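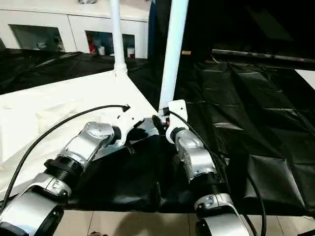 Work surface with black plastic sheet.

Unit 6: Buying and Keeping Used Furniture for Public Rooms
Course notes, Facilities and Supply, Hovatville evening program
Instructor: Gwilym Yorath

Read these before class. The worksheet is separate and is due Fri 16 August at the start of the session.

6.1 What we mean by a public room

A public room is any room where the people using the furniture did not choose it and will not be the ones to fix it. Waiting rooms, meeting halls, break rooms and classrooms all count. A private office does not, even when visitors sit in it. The line matters because wear in a public room is heavier and less even. The chairs near the door get most of the use and the ones along the back wall get almost none.

6.2 The Runby hall case

We will use the Runby hall as the running case for this unit and the next. The hall had 308 chairs on its books when the new manager took over in July. They came from three purchases over many years, and the records for the first purchase were gone. About 100 were out of use, stacked in a back hallway with no tags saying what was wrong with them.

The manager had a budget of $3254 for seating. The first plan was to spend all of it on new chairs. The second plan was to sort the stacked chairs first and buy only to fill the gap. The second plan came in at $1579, including labor. Work through the cost sheet before class and be ready to say which lines you think are too low. I think the labor line is.

6.3 Sorting

Sort into four groups: use, clean, repair, discard. Do not make a fifth group for chairs you are unsure about. It fills up first and stays full. If you are unsure, the chair goes in repair and someone looks at it again there.

Check a chair in the same order every time. Start with it upright on a level floor and press on each corner of the seat. Then sit in it and lean back. Then turn it over and look at the legs, the feet and the places where the legs meet the seat.

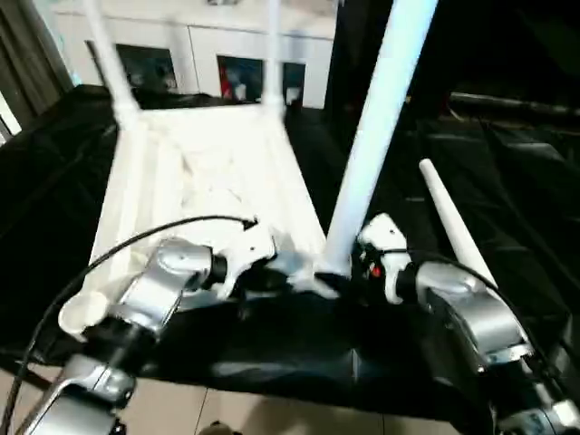

With molded plastic, most failures start at the leg joint. Look for whitening or fine lines in the plastic, and flex the leg a little with your hand. A chair with a crack at the joint goes to discard. Glue will hold for a while on a flat surface, but a joint moves every time someone sits down, and the repair is hard to inspect later. Scuffs and stains are a cleaning matter and should not affect the sort.

Metal frames fail at the welds and at the foot caps. A missing cap is a cheap repair. It is also the most common cause of floor damage, so caps belong in the regular supply order — keep two sizes on hand.

6.4 Records

The Runby manager used the Acharya method, which some of you will know from Unit 3. Each purchase is given a letter, and each chair carries only that letter and the year. There are no individual serial numbers. For low-cost items this is enough. You can see that one batch is failing faster than the others, and you don't spend staff time tracking single chairs.

Ivura, the second site in the reading, numbered every chair. Their records were better for the first year and then stopped being updated. Compare the two tables at the end of the reading and note the date of the last entry in each.

6.5 Storage

Stack no higher than the maker's limit. If you don't know the limit, use six. Keep stacks off exterior walls and out of direct sun, which makes many plastics brittle. Never stack in an exit path, even for one evening.

Terms to know: public room, batch letter, foot cap, fill purchase, write-off.

For next time: read Unit 7 through section 7.3 and bring the Runby cost sheet again. We did not get to depreciation last session, so that goes first.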